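2021年1月7日
Gollgate大厅,床边工位,衣物类示范采集

先写给自己,也写给接下来用这个工位的同事。我的中文记录有时候写得太长,请大家原谅。需要马上动手的人可以先看“开始前”和“命名”两段,其他的有时间再看。

今天的目标

今天继续做衣物的示范采集。任务还是十二月定下来的那一个:衣服随便放在床上,人用两只手持夹爪把它展开,整理平,然后折叠,最后放到床的一边。学习系统那边(Tarninico项目)希望得到的是整个过程,从乱的状态开始,到折好为止,中间不要剪断。以前我们把展开和折叠分成两个任务采,后来训练的同事说,模型在两段连接的地方常常不知道该做什么,手停在衣服上面,来回移动。所以现在改成连在一起采。

上午我计划做30条,最后能用的没有这么多,下面会写原因。

开始前

我把早上的准备按顺序写下来,因为上个月有同事问过我两次,我每次口头说的都不太一样。

先打开Vatamine的记录程序,等时间同步的那一行变成绿色。这个要有耐心,有时候它先变绿,过一会儿又变回黄色。我的习惯是变绿以后再做一件别的小事,例如把衣服从袋子里拿出来,然后回来再看一眼。如果还是绿色,就可以相信它。

然后检查夹爪。每一只都要空着开合几次,看曲线有没有走到底。今天右手那一只一开始走不到底,完全捏紧的时候,程序显示还有一点开口。我重新做了一次零位标定就好了。标定的时候手指一定要捏到最紧,并且不要夹着任何东西。我怀疑昨天标定的时候指尖之间有线头。

再检查定位。把夹爪慢慢地画一个大圈,看屏幕上的轨迹是不是也是一个圈。如果轨迹有一个突然的角,就要重新初始化。床面的颜色很浅,花纹很少,夹爪离床面很近的时候,能够用来定位的特征就不多。这一点我后面还要写。

最后录一条不用的。我把它叫做“热身条”,命名的时候加warmup,整理数据的时候脚本会自动跳过。热身条对人也有好处,每天的第一条我的动作总是太快。

关于抓哪里

上午主要用T恤。T恤看起来简单,对我来说比裤子难,乱着放的时候不容易看出领口在哪里,袖子也常常翻到身体下面去。我观察了自己的几条录像,发现我在第一下抓取以前会犹豫,夹爪停在衣服上方,有时候停得很长。人在想“这是袖子还是下摆”,但是对学习系统来说,这一段只有图像,没有动作,它可能学会的就是停住。

所以我给自己定了一条规则:在按下开始以前先把衣服看清楚,决定第一下抓哪里,第二下抓哪里。开始以后就按照决定去做。如果抓了以后发现判断错了,也不要停下来,继续做纠正的动作。纠正的动作是有用的数据,我和训练的同事确认过。

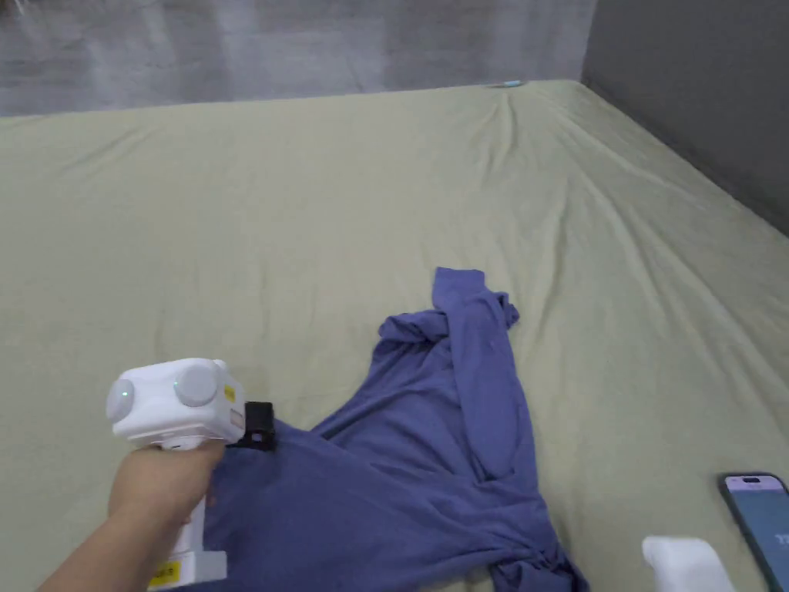

第一下抓取我倾向于抓衣服上突出来的褶皱,抓平的地方成功率很低。夹爪的指尖需要从褶皱的两边进去,角度大概是斜着下去,太直的话指尖会先碰到床面,把床单也一起夹起来。夹到床单的情况今天上午发生了几次。夹到以后衣服和床单一起被提起来,松开的时候衣服又回到原来的样子,这一条等于多了一段没有意义的动作。我没有把这些条都删掉,只是在备注里写了sheet。以后如果训练的同事想要去掉,可以按照这个词来找。

有一个小办法:夹以前先把衣服轻轻地往自己这边拖一点,褶皱会自己变高。我用了这个办法以后,夹到床单的情况少了很多。但是我有一点担心,这个拖的动作是我个人的习惯,如果只有我一个人这样做,数据里就会有两种不同的做法。我想请大家讨论一下,要么都这样做,要么都不这样做。我个人希望都这样做。

第二只手应该在第一只手提起来以后再进去。我看了十二月的数据,有一部分是两只手同时下去的,看上去很快很漂亮,可是两只夹爪互相遮挡,腕部的图像里有很长时间看不到衣服的边。现在我的顺序是:左手先提,右手找到对应的那个角,两只手分开,拉紧,然后放平。惯用左手的同事可以反过来,但是请在操作者信息里写清楚。

关于速度

速度的问题我想了很久。程序记录的频率是够的,问题在模糊。手快速移动的时候,腕部相机的图像会糊,定位也容易丢。Vatamine会在丢失的时候给出一个提示音,可是大厅里有人工作,有人说话,提示音不一定听得到。我建议戴一边耳机。只戴一边,另一边要能听到旁边的人叫你。

今天我试了两种速度。慢的一种,每一条要做很长,手臂容易累,累了以后动作就会抖。快的一种,丢失多。最后我用的是中间的速度,在抓和放的时候慢,在空中移动的时候正常。听起来这是很普通的道理,可是真的做起来,人总是在空中移动的时候也跟着慢下来,或者在抓的时候也跟着快起来。需要练习。

抖衣服这个动作我还是没有结论。在家里叠衣服,大家都会抖一下,衣服就开了。用夹爪抖的时候,加速度很大,指尖的力不一定够,有时候衣服会飞出去。飞出去的那几条我都标了失败。现在的规定是不抖,只用拉和铺。这样时间长一些,不过后面机械臂复现的时候更安全。

关于定位丢失

上午一共有13条因为定位有跳变,不能用。这个数字比我想的要高,我把它们单独放在一个文件夹里,没有删除。

我下午把这些条一条一条地看了一遍,跳变的地方大部分有相同的特点:夹爪贴近床面,相机几乎只看到布料,而布料正好在动。系统以为布料是不动的背景,于是它认为是夹爪自己在动。拉平衣服的时候这种情况最明显,两只手向外面拉,整件衣服也一起移动,占了图像的很大一部分。

还有一个次要的原因,是我自己的身体。我有时候为了看清楚衣服的边,身体向前低下去,衣服袖子进入了腕部相机的视野。请大家操作的时候把自己的袖子卷起来,也尽量不要弯腰太低。

解决的办法我写几个,有的已经试过,有的还没有。

已经试过的:把夹爪抬高一点再横着移动,让相机能看到床以外的东西,例如墙面和远处的桌子。有效果,跳变明显少。缺点是动作不自然,衣服提得高,放下来的时候又会产生新的褶皱。

已经试过的:每一条开始以前,先拿着夹爪向四周慢慢看一圈,让系统先建好周围的地图。这个很有用,花的时间也不多。从今天下午开始我每一条都这样做,请大家也这样做。看一圈的时候包括身后的方向。

还没有试的:在床的周围放几块有花纹的板。我不太愿意,因为放了以后图像里每一条都有这个板,模型可能会依赖它。Kälin那边的工位放过类似的板,听说换了地方以后结果就变差了,但是我没有看到具体的记录,所以这里只能当作一个听来的消息。

还没有试的:在后处理的时候把衣服的区域去掉,只用剩下的部分做定位。这个需要分割,计算的时间会变长。我已经把有跳变的条给了写后处理的同事,等他的回答。

关于夹爪本身

指尖的橡胶套要注意。今天用的时间长了以后,有一只的套子向前滑了一点,捏薄的布料时会先碰到套子的边,指尖中间反而没有力。我把它推回去,并且用酒精擦了里面。如果明天还滑,就换新的。备件在抽屉里,最后一次拿的人请写一下还剩多少,我找了很久才找到。

开合的手感,两只还是不一样。左手这只回弹比较硬,右手这只软。单独用的时候不觉得,两只一起拉布料的时候很明显,硬的那边需要更大的力,时间长了手指会酸。我用了3次不同的弹簧位置来比较,最后留在中间的那个孔。改动以后重新标定过,标定文件也已经换成新的,请不要再用桌面上那个旧的,旧的我改名加了old。

螺钉检查过,都是紧的。每天开始的时候用手转一下就可以,不需要每次都用工具,用工具拧太多反而容易伤到螺纹。

关于衣服的放置

每一条开始以前,衣服的初始状态要乱,而且要乱得不一样。这个要求写在任务说明里,但是没有写怎么做。我看了大家的数据,每个人都有自己的“乱法”。有的人总是把衣服提起来再松手,这样领口经常在下面。有的人把衣服揉成一团,每一团都差不多。我自己的问题是总把衣服放在右手边,离我近,因为这样比较省力。

今天我试着换位置,床的远处、近处、靠墙的一边都放过。靠墙的一边很难,夹爪的外壳会碰到墙,手腕要转一个不舒服的角度。远处也难,手臂要伸直,精度变差。可是这些位置以后机械臂也会遇到,所以要有一部分。我的建议是以中间为主,难的位置少放一些,但是每一次采集都要有。

也请注意衣服的正反面。翻过来的衣服不在这个任务里,如果发现是反的,请先翻好再开始。长袖可以有一只袖子卷在身体下面,这个是允许的。

下午主要做长袖。长袖的袖子容易把人引到错误的方向,因为袖口很好抓,人自然地就去抓袖口。抓住两个袖口向外拉,上面是展开了,身体的部分却仍然是一团。我后来改成先抓肩膀的位置,再处理袖子,结果好一些。

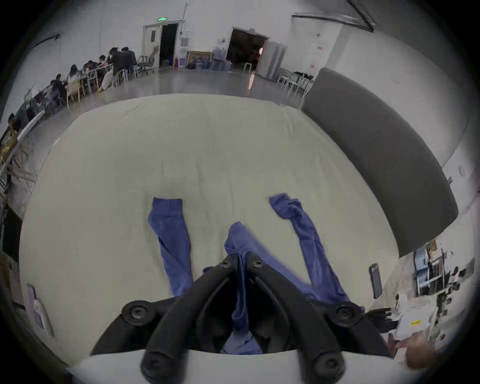 肩膀的位置布料有缝线,比较厚,夹的时候要多捏一点。捏得不够,提起来以后会慢慢滑,等到另一只手过来,它已经掉下去了。滑落的条我保留,并且在备注里写slip,接着重新抓,一直做到折完。训练的同事说,这种失败以后再恢复的例子很少,他们很需要。不过请不要故意让它滑。故意做出来的滑落和真的滑落不一样,手会提前去接,从轨迹里看得出来。

放平的时候,我先把下摆放到床上,然后手向上走,一边走一边放低。如果先放领口,下摆会叠在下面,后面要多做一次整理。这一点和上午的T恤是一样的,但是长袖更明显,因为它更重。

折的顺序统一为:左袖向里,右袖向里,下面向上对折。对折一次就可以,不要再折第二次。上个月有人折了两次,成品更小,更好看,但是评分的标准是按照一次写的。袖子向里以后要压一下,用夹爪的侧面轻轻地压,不要用指尖,指尖会挂住布料,拿开的时候又把袖子带出来。

关于成功的标准

每条录完以后我当场给分,不等到晚上。晚上再看录像的时候,人会变得很宽容,或者很严格,总之和当场的感觉不同。分数只有三种:成功,部分成功,失败。边对得不太齐,但是形状是对的,算成功。有一只袖子在外面,算部分成功。掉到地上,或者夹爪丢失了位置不能恢复,算失败。

有一个情况我不知道怎么算:衣服折好了,放到床边的时候又散开一个角。今天我写的是部分成功,备注corner。如果大家有不同的意见,请在这一段的后面写,我再统一改。

命名

文件名的顺序是日期、工位、衣物类型、操作者代号、编号。工位写gg,就是Gollgate的缩写,不要写全名,太长,脚本只读前面的两个字母。衣物类型今天用了tee和long。以后有带扣子的衬衫,先不要放进long里面,单独写shirt,扣子的情况和普通长袖很不一样。

编号不要重复使用。录坏了的条也占一个编号,不要删了以后再用同一个。上个月有2个文件因为这样互相覆盖,找不回来了。

备注只用英文小写的词,一个词就够,几个词之间用空格。现在有的词:warmup,sheet,slip,corner,jump。想加新词的时候先看一下表里有没有意思相近的。我发现有人用fall,有人用drop,有人用slip,其实说的可能是同一件事情。我的理解是,slip是夹着的时候滑出来,drop是整件掉到床下。fall请不要再用。

传数据

下午做完以后开始上传到Tarninico的服务器。速度慢,约30分钟才传完上午的部分。上传的时候不要同时用Vatamine的回放功能,读同一个硬盘,两边都会变慢,回放还会掉帧,让人误以为是录的时候掉的。我今天就因为这个检查了很久,最后发现原始文件是完整的。

下午的部分现在还在传,我走以前会看一次。如果明天早上有人先到,请看一下日志最后一行是不是done。不是的话,重新运行上传脚本就可以,它会从断的地方继续,不需要先删掉已经传上去的文件。

电池

夹爪的电池中午换了一次。电量低的时候程序不会停,但是开合的信号会有小的跳动,放大曲线才能看出来。我现在的做法是吃饭的时候一定换,不管还剩多少。充电的位置在架子上,充好的放左边,没充的放右边。请大家帮忙保持这个方向。

还没有做的事

和大家讨论拖一下再夹的动作,决定以后写进任务说明。

把有跳变的条再跑一次新的后处理,如果能恢复一部分,就不用全部补采。

补采靠墙位置的长袖,今天下午只做了很少,手腕实在不舒服。也许换一个站的位置会好一点,站在床尾试试。

右手那只夹爪,明天早上先标定再录热身条,看零位有没有再变。如果又变了,就要把外壳打开看里面的磁铁是不是松了。我没有打开过这一种,请有经验的同事和我一起做。

耳机找一副短线的,现在这一副线太长,会碰到衣服。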